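Tablecloths and oilcloth: how do you keep the fold lines out?

Started by mirelle_k, Saturday, February 15, 2020

mirelle_k wrote:
Hello all, I am new in this part of the forum. I bought a cotton tablecloth with a coating on it from Floltura, and it came folded very small in a parcel. The fold lines do not go away. I left it on the table for two weeks and I can still feel every line with my hand. The label says no iron. Has somebody a method that is safe for the coating? I would like to use it for a family lunch in April, so there is time.

tinpotgarden wrote:
Hair dryer on the low setting, from the back side. Move it all the time. Then put heavy books on the line until the next day. I did this with a Hajdu cloth and it was fine.

oldschoolhem wrote:
I would not use a hair dryer on a coated cloth. I spoiled one like that, the surface became shiny in one place and stayed shiny. Cold methods only, please.

tinpotgarden wrote:
Then it was too hot or too near. I said low setting.

pellworm wrote:
I agree with oldschoolhem about the heat, but I think the real problem is how we store these cloths between meals. Mine are not on the table every day, and for years I folded them in a drawer. 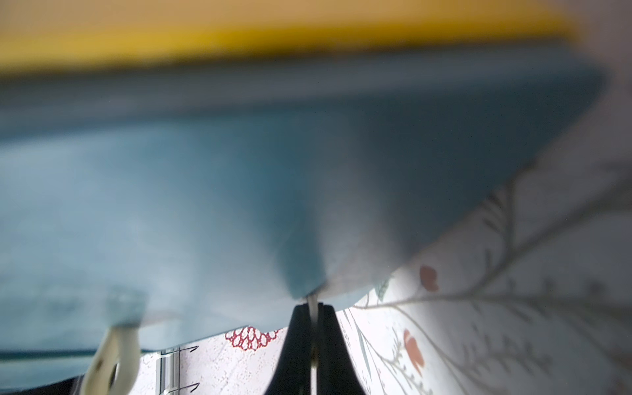
Folding is the worst thing you can do with a coating, in my experience. The coating keeps the memory of the fold, and after some years it starts to crack exactly there. With plain colours you see every crack at once. On something in that soft blue, paler in one part and darker in another, a line would be the first thing your guests notice. I now roll all my cloths on a cardboard tube, with the coated side out, and I keep them standing in the wardrobe. The tubes cost me nothing, a fabric shop gave them to me.

mirelle_k wrote:
Thank you, pellworm. Why the coated side out? I would think it is better protected if it is inside.

pellworm wrote:
When the coating is inside, it is pressed together and makes small waves. When it is outside, it stays smooth. Perhaps a thin cloth reacts differently, I have only thick ones.

oldschoolhem wrote:
The seller at Skallbridge told me the opposite, coated side in, so that dust does not stick to it. I have done it her way for a long time and I have no waves. I put an old sheet between the layers.

pellworm wrote:
The sheet is perhaps the reason it works for you. I have never tried it with one. The other thing I want to say to mirelle_k is to choose a pattern next time. I changed to leaves and branches, and I am much more relaxed about small damage.

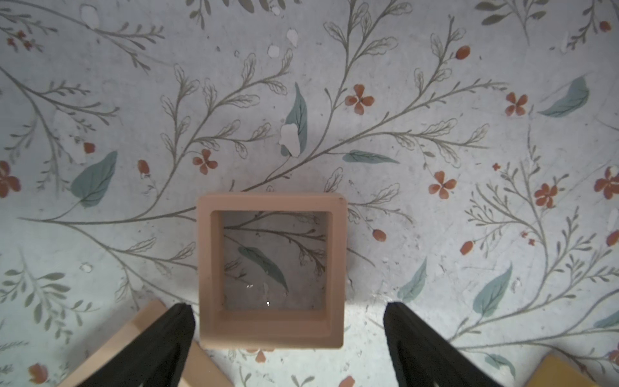 You should also look at the weight of the fabric before you order. The shop usually gives it in grams per square metre. Mine is 300 and it falls flat by itself after a few days. The lighter ones look nice on the website but they keep every fold, and the corners turn up.

tinpotgarden wrote:
300 is quite heavy for a small table, it hangs like a board. I prefer a thinner one with clips. But I agree about patterns, leaves are very forgiving with coffee.

mirelle_k wrote:
I looked at the label again. There is only an article number, 3832, and no weight. It feels thin to me. I will roll it with a sheet and try the coated side out first. If I see waves after a week, I turn it.

oldschoolhem wrote:
Ask Floltura for the weight, they must know it. And next time ask them to send it rolled. Wumerix does this if you write it in the order notes, but you pay a bit more for the parcel.

mirelle_k wrote:
I did not know one can ask for this. I have written to them now and I will tell you here what they answer.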